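The Kodham Road

My aunt rang at ten to six in the morning to say that Willance was gone and could I come, and I said yes before I'd worked out whether she meant the dog or the house.

She meant the dog. The house is called Ritchie, after the man who built it, and the dog is called Willance after a garden centre that closed, and I have been getting the two of them muddled since I was small enough to be sat on either. I lay there a bit longer with the phone on my chest. It was May and already light, and the birds were going at it like they were being paid.

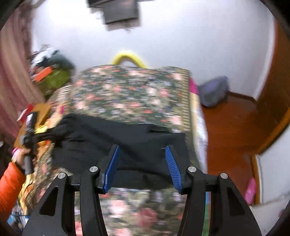
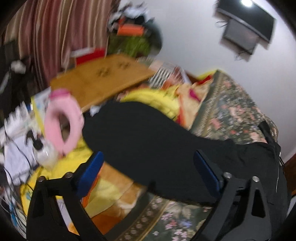
So I drove over. It's up to 4 hours from mine if you get stuck behind the quarry lorries at Prenden, and I got stuck behind all of them, every single one, nose to tail in the rain with my window down because the heater only does hot. I ate a pasty. I rang my aunt twice from lay-bys and both times she said, "Are you here?" and I said no, and she said, "Well then," and put the phone down.

She was standing at the gate when I pulled up, in her wellies and her good coat.

"He's gone to Kodham," she said.

"How do you know he's gone to Kodham?"

"Where else would he go?"

There wasn't much I could say to that. There's one road out of the village and it goes to Kodham, and if you're a dog and you turn left instead of right you'd be in the reservoir. We didn't talk about the reservoir. We got in the car (she put a towel down first, for my seat's sake or for her coat's, I couldn't tell) and off we went at about the pace of a hearse, with her calling out of one side and me calling out of the other.

Have you ever shouted the name Willance out of a car? It doesn't carry. It's all middle. A man mending a wall looked up and waved, thinking we'd said something pleasant.

We stopped and asked him anyway. He'd seen a dog, yes, a brown one, or it might have been yesterday. My aunt said Willance was grey. The man thought about it and said it could have been grey, with the light. She wound the window up on him while he was still talking.

"He was always a liar," she said. "He told your mother he had a boat."

I'd never heard about any boat, and I wanted to, very much, but she'd started calling again.

The thing about my aunt is that she didn't want the dog in the first place. My uncle brought him home in a cardboard box the winter before he died, and she said no, and then she said he could stop till Easter, and then it was Easter and my uncle was in hospital and it was just her and this daft long-legged animal sitting in the kitchen waiting for the same person. She never told me that part. I got it from the neighbour, over the hedge, after the funeral. What my aunt told me was that he was a useful dog for rats.

We got to Kodham. It has a church, a bus shelter and a shop that's open when it feels like it. I went into the shop and there was a tall lad behind the counter reading a book with his feet up, and his badge said Dagim Adugna, and before I'd got a word out he said, "Is it about the dog?"

I could have kissed him!

"He's in the back," he said. "He's had a sausage roll. He came in behind the bread man and he wouldn't go out again. Is that all right, the sausage roll?"

I said it was completely all right and tried to pay for it, and he wouldn't let me, so I bought a newspaper and some batteries I didn't need. Then he opened the door behind him and there was Willance, soaked through, lying on a heap of flattened boxes like he'd booked the room.

He didn't get up for me. He gave me one thump of the tail, to be polite. Then the shop bell went and it was my aunt in her good coat, and he was over that counter hatch before I could grab him, paws on her shoulders, mud all down her front, making a noise I'd never heard come out of him.

"Oh, get down," she said. "Get down, you stupid thing. Look at you." She had both arms round him. She said it again into his neck a few times, and I turned round and read the backs of the greetings cards. Dagim went back to his book and turned a page, though I don't think he'd finished the one before.

It took her a while. When she was ready she asked him what she owed for the sausage roll, and he told her nothing, and she put a fiver in the lifeboat tin and looked at him as if daring him to take it out.

The dog had the front seat going home, on the towel. I sat in the back with the newspaper and my aunt drove, which she hasn't done since she had her eyes seen to, and when we passed the man at his wall she gave him two long blasts on the horn.

"What about the boat?" I said.

"What boat?" said my aunt.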